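Werkstatt > Laufende Hefte > Leime und Bindemittel > Heft 4

März, vormittags

Dritter Anlauf mit dem Kleister für die Kartenmappen. Der erste war Suppe, der zweite war Gummi, und zum zweiten hatte ich mir notiert »vielversprechend«, was ich hiermit zurücknehme.

Zur Erinnerung für alle, die das Heft nach mir aufschlagen: Es geht um die Mappen aus dem Nachlass Barasa, also Pappdeckel mit Leinenrücken, innen ein Vorsatz aus dünnem Papier, das beim Anschauen schon Falten wirft. Der Auftraggeber möchte, dass alles »wie früher« aussieht. Früher sah es vermutlich schief aus, aber das schreibe ich ihm nicht.

Ansatz heute: Weizenstärke, ein Teil auf 4 Teile Wasser, kalt angerührt und dann 20 Minuten bei kleiner Hitze. Rühren ohne Pause. Ich habe beim zweiten Anlauf eine Pause gemacht, weil das Telefon ging, und es war jemand von Plendetti, der wissen wollte, ob wir mit unserer Pappenlieferung zufrieden sind. Der Topf war danach nicht zufrieden. Diesmal Telefon ins Nebenzimmer gelegt.

Nach dem Kochen durchs Sieb, abkühlen lassen, nochmal durchs Sieb. Beim zweiten Durchgang bleibt immer noch etwas hängen, von dem ich schwören würde, dass es vorher nicht da war. Konsistenz am Ende wie fester Quark. Mit Wasser verdünnt bis Sahne, für das Vorsatzpapier noch etwas darunter. Hạnh Lục sagt, der Pinsel muss von selbst wieder aufstehen, wenn man ihn hineindrückt und loslässt. Meiner hat sich hingelegt und ist liegen geblieben. Ich habe es auf den Pinsel geschoben.

Probestreifen angelegt, 8 Stück, alle in Laufrichtung geschnitten. Glaube ich. Bei der Sorte aus Endport ist die Laufrichtung eher eine Charakterfrage: Man feuchtet an, das Papier rollt sich, man notiert die Richtung, und beim nächsten Bogen aus demselben Paket rollt es sich andersherum. Habe bei allen eine Ecke mit Bleistift markiert. Der Bleistift schlägt durch. Beim nächsten Mal Rückseite.
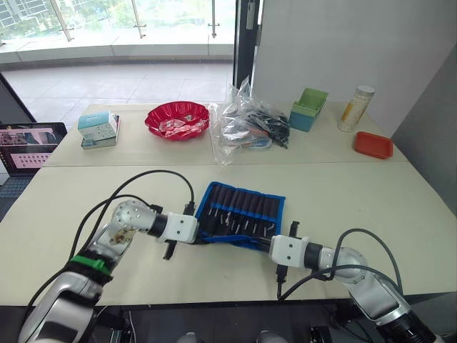 Großer Tisch mit weißer Platte, die beiden Arme einander gegenüber.

Mittags

Streifen 1 bis 3 sind trocken und liegen fast flach. Das »fast« ist die Arbeit von zwei Wochen. Streifen 4 hat eine Blase, die sich auch mit dem Falzbein nicht überreden ließ, Streifen 5 klebt am Löschkarton und möchte dort offenbar bleiben. Die übrigen noch unter Gewicht.

Zwischenfrage an mich selbst: Warum immer der dickere Kleister für das Leinen? In der alten Anleitung steht es so, ohne Begründung und mit drei Ausrufezeichen am Rand, Handschrift unbekannt. Habe es aus Trotz mit dem dünnen versucht. Er ist in zwei Atemzügen durch das Gewebe gewandert und auf der Schauseite als grauer Fleck wieder aufgetaucht. Ausrufezeichen Nummer vier ergänzt.

Wasser: Bisher alles mit Leitungswasser angesetzt. Hạnh schwört auf destilliertes, ich schwöre auf gar nichts mehr. Nächster Ansatz einmal so und einmal so, gleiche Stärke, gleicher Topf, nacheinander. Wer den Topf zwischendurch für Nudeln benutzt, wird im Heft namentlich erwähnt.

Haltbarkeit: Der Rest vom ersten Anlauf steht noch im Kühlschrank, hinter dem Senf. Er riecht inzwischen nach einer Entscheidung, die man vor Tagen hätte treffen sollen. Kommt weg. Ab jetzt kleine Mengen und Etikett mit Tageszeit und Mischung, nicht bloß »Kleister?« wie auf dem letzten Glas. Das Fragezeichen war meins.
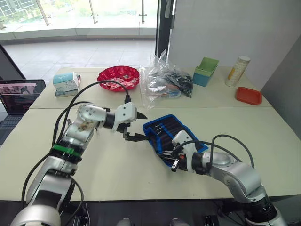

Beim Pressen liegt der zweite große Fehler, und der hat mit Stärke nichts zu tun. Ich habe die Mappen bisher gleich nach dem Anreiben unter volles Gewicht gelegt, und an den Kanten hat es den Kleister herausgedrückt wie Marmelade aus einem Krapfen. Neuer Ablauf: kurz anpressen, herausnehmen, Löschkarton wechseln, erst dann beschweren und über Nacht stehen lassen. Was mir dabei fehlt, ist ein fester Platz für das Kleinzeug. Falzbeine, Ahlen und Pinsel wandern bei uns durch drei Schubladen, und ich suche mit klebrigen Fingern in allen. So eine Rolltasche aus Stoff, blau eingefasst, mit schwarzen Taschen, in der die Schraubendreher nebeneinander stecken, wäre auch für Falzbeine das Richtige. Man klappt sie auf und sieht, was man hat. Leinenreste liegen genug herum, nähen kann hier angeblich jeder ein bisschen, ich werde das Angebot prüfen. Die Pinsel bleiben draußen, die müssen hängend trocknen, sonst haben wir das nächste Problem.

Später Nachmittag

Streifen 6 bis 8 aus der Presse. 6 gut. 7 auch gut, aber mit einem Haar darin, vermutlich vom Pinsel, vielleicht von mir. 8 wölbt sich zur falschen Seite, wofür ich die Sorte aus Endport verantwortlich mache und nicht meine Bleistiftecken.

Hạnh hat Streifen 6 gebogen, gegen das Licht gehalten, wieder gebogen und »geht« gesagt. Das ist in diesem Haus die höchste Auszeichnung.

Bei Ciltley angefragt, ob sie das Leinen auch ungebleicht liefern. Antwort kam prompt und beantwortete eine andere Frage, nämlich die nach Lesebändchen. Nochmal geschrieben, diesmal mit kürzeren Sätzen. Falls es nicht klappt, färben wir die Rücken selbst mit Tee, und dann brauche ich ein neues Heft.

Offen:
– Ansatz mit destilliertem Wasser, Vergleichsstreifen daneben
– Löschkarton nachbestellen, der jetzige hat Erinnerungen an Streifen 5
– Sieb ausbürsten, bevor es hart wird (wurde schon hart)
– Mappe 3 vorerst nicht anfassen, Rücken zieht noch
– Senf umstellen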